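Teleop demos: folding fan keeps tearing or half closing, how do I teach this?

Posted in Manipulation > Teaching and demonstration

pevura_bench
19th December

I'm collecting demonstrations for a two-armed setup with five-finger hands, driven by remote control with gloves. The task is opening and closing a paper folding fan on a table. I have 100 demos recorded and I would keep maybe half of them.

Opening is mostly fine. Closing is where it goes wrong. The left hand holds the paper, the right hand goes for the outer stick, and then one of two things happens. Either the whole fan slides across the table with the hand, or the pleats bunch up in the middle and the sticks don't stack. I have torn two fans so far.

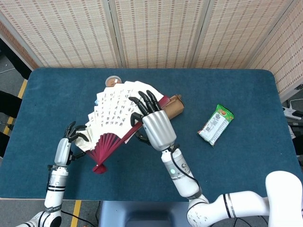 Both hands on the open fan, right hand over the outer stick.

I also leave a few other items on the table so the policy doesn't learn on a bare surface. Should I take them away until the closing part works? And is it worth recording the failed attempts too, or should I throw them out?

Doltik
Posted 18 hours later

Your left hand is holding the wrong part. If you press on the paper you are fighting the pleats, and every bit of force goes into the leaf. Hold the fan at the pivot end, where the sticks meet. Then bring the outer stick around with the other hand in an arc, slowly, and let the pleats fold on their own.

I did a similar task with a map. What helped me was practicing with my own hands first, but wearing the gloves with the robot switched off. You find out quickly which fingers you are really using. For a fan it is thumb and index at the pivot and almost nothing else.

Split the recording into two parts as well, one for getting the grip and one for the closing sweep. If the grip is bad, stop and start over. Don't try to save it halfway, or the robot learns the saving moves.

On the other items, leave them if they are out of the path of the sweep. Move anything the stick would hit.

cronin_m
Same day

get a cheaper fan

Atif Khokhar
Two days later

Agree with Doltik on the pivot. A few more points from our own runs at Sarnau, where we ended up with 451 usable demos of a similar job.

Check your glove scaling. If your hand moves farther than the robot hand does, you will overshoot on the sweep and not feel it, and that is how paper tears. We turned ours down for the closing part only.

Keep the failures, but in a separate folder with a short note on each — "slid", "bunched", "torn". Don't mix them in with the good ones for plain imitation training. We used ours later to train a check that stops the arm early.

Change the starting angle of the fan between demos. Our first 100 were all nearly the same, and the robot could only close a fan that pointed one way.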